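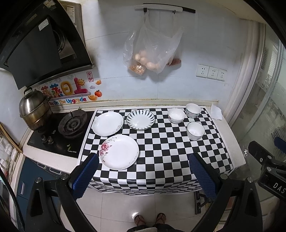
Kitchen Corner: plates, bowls and a good steam

We said back in June that we would get round to the crockery one of these days, and here we are with the clocks gone back and the evenings drawing in, finally getting round to it. Thank you to everyone who wrote in while you were waiting (and to the reader who wrote in twice, your second letter was even better than the first). The question was a simple one: if you cook in a small kitchen, how much crockery do you really need, and does any of it have to match?

Our answer to the second half is a cheerful no. For years the Zuronness kitchen ran on a boxed dinner set with 48 pieces in it, and lovely it was too, but most of it lived at the back of a high cupboard and came down at New Year to be washed, used once and washed again. What gets used on an ordinary Tuesday is a little gathering of odd plates and bowls, picked up here and there, with white as the thing that holds them together. A pink peony on one rim and a faint grey pattern on the next will sit very happily side by side as long as the background is the same.

Steaming is where the plates earn their keep, and we do a great deal of it as the weather turns. Fish, eggs beaten with a little stock, yesterday's buns brought back to life, all of it goes in the pot, and a pot that has seen plenty of dinners does the job every bit as well as a shiny one. Ours takes 40 minutes for a good big piece of pork belly with preserved greens, and we do most of our laying out while it bubbles away.

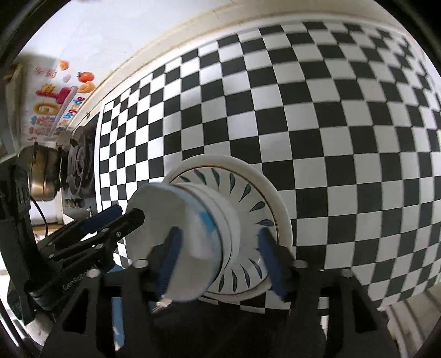
Laying out is a pleasure in itself, and you don't need a dining room for it. A cloth over the worktop makes even the narrowest kitchen feel as though company is expected, and it takes a bit of the clatter out of handling china, which the neighbours may thank you for! We are very fond of a bold check. You might think a patterned plate would get lost on it, but dark leaf shapes running round the inside of a pale plate stand up to black and white squares beautifully, and a plain bowl can go with it without any fuss.

If you are short of bowls or plates, the Codetti shop is keeping a shelf of odd pieces until the end of the month, singles only, all of them checked for chips. Bring newspaper for wrapping if you have it, and do have a rummage at the back, where the deeper soup bowls tend to hide. Next time we shall be on to chopsticks, spoons and the great drawer question, so keep those letters coming.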